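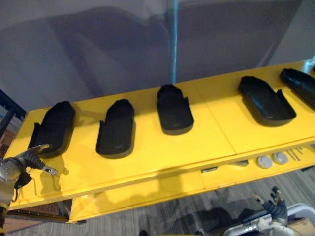 Gomville parts store moves molded trays to open yellow shelving

STAVTON - The small-parts store at Gomville has finished the first stage of a storage change that puts molded black trays on open two-tier shelving and moves boxed stock into gray plastic bins at floor level. The work began in February and covers one aisle of the Stavton building.

Under the old layout, trays were nested in closed cartons and picked by carton number. The new layout gives each tray its own place on the upper tier, in single file, with a gap on either side. Trays are no longer stacked. According to the store's layout sheet, stacking had been marking the raised rims, and marked trays were being returned from the Prinberg assembly site at a rate the store considered too high. The sheet lists 84 returns for the last full quarter before the change.

Small items that used to share cartons with the trays now go on the lower tier. Black blocks and gray round pieces are kept there without inner packaging. Cardboard boxes go into the bins, which stand on the floor next to the shelving and can be pulled out to the packing bench when full. 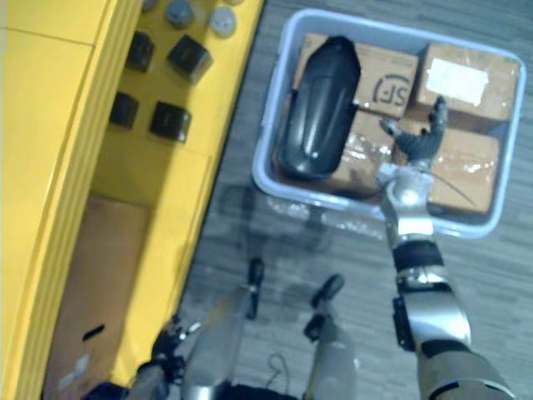 Howard Bellamy said that the bins were the weak point of the plan, that a box at the bottom could not be read without lifting out everything above it, and that he would sooner see labels on the side faces than on the tops. He asked for this to be settled before a second aisle is converted.

The layout sheet sets no rule on label position. It states only that boxes must not stand above the rim of the bin and that taped boxes may go in with untaped ones. A revision is in draft.

Stock was checked against the ledger before the move and again after it. The ledger showed 1857 pieces for the aisle. The first check found 1628 pieces in their listed locations, with the remainder traced to cartons held over from a Baudry delivery and never booked to a shelf. The second check agreed with the ledger. 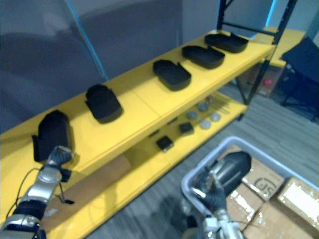 Black trays on the upper shelf, with small parts below and boxes in the floor bin.

Trays are handled one at a time under the new procedure. Each is lifted, turned to expose the underside and the rim, and either put back in line or set aside for packing. A tray with a cracked or flattened rim is entered on a reject slip and does not return to the upper tier. Noura Hamdan, who keeps the ledger, has asked that reject slips be passed on at the end of each shift.

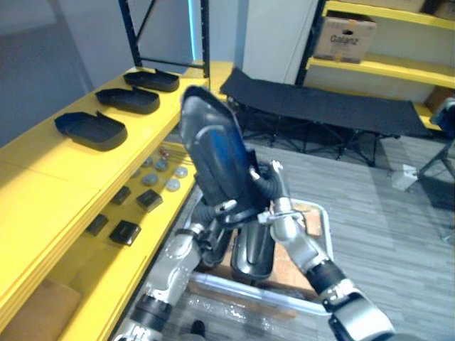 Rejects are held for one month and then sent back to Baudry in a single shipment. Trays that pass are released to Prinberg against a pick list, starting from the near end of the shelf.

The second stage will convert the adjoining aisle, which holds 1043 pieces by the same ledger. Its start depends on delivery of the remaining shelf boards.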